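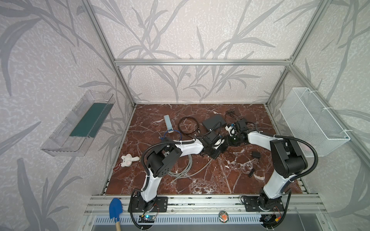 Mon 17 October

Second day on the boil-off numbers for the Menach storage tank. The terminal people want to know whether the small gas loss they report each month is real or comes from the level gauges, and they want an answer before the November cargo. I put the gauge readings and the flow meter totals side by side this morning and they disagree in the same direction every time, with the meter lower. Typed up the comparison on the bench next to the cell with the two white-and-black arms on the rail, then moved to the office for the rest.

What I have so far. The tank gauge says we lose more liquid than the compressor meter can account for. The gap is small on still days and larger after a ship has unloaded. That points to the density figure. The gauge software takes one density for the whole tank and keeps it until someone enters a new one. After the last delivery (the Cullinane cargo, heavier than what was already in there) nobody entered one for 5 days. I reran those days with the lab value from the cargo certificate and most of the gap closed.

What is left does not follow the weather or the unloading. Checked:

Pressure transmitter zero -- fine, same as last time.
Meter temperature input -- reads a little warm against the spare probe. Worth a second look.
Vent valve position log -- closed throughout, apart from one test.
Clock on the gauge logger -- 70 seconds behind the meter logger. Too small to matter over a day, but it makes the hourly plots look wrong. Corrected it in the spreadsheet only, the logger itself still has to be set.

Rig work. Ran the Zivero flow meter on the nitrogen loop at low flow, same range the compressor sees at night. 116 points kept. Threw out the first batch, the regulator was hunting and I could not get a steady line. Below the bottom fifth of its range the meter reads low, and the effect is repeatable. Rornari used the same model on their truck loading bay and fitted a smaller one in parallel for exactly this range. Their report is in the shared folder under meters, old.

If the low reading holds at cold temperature too, it would explain nearly all of the remainder. Can't test that until the cold box is back together. Gasket still on order.

To do:
Ask Menach for the night flow data at one-minute spacing, the hourly averages hide too much.
Get the density entry dates for the two cargoes before Cullinane.
Repeat the nitrogen run with the probe swapped.
Order more dry nitrogen. The bottle was at almost 200 bar this morning and is well down now.

Do not send the corrected loss figure out yet. The draft in the folder has the old density in the second table.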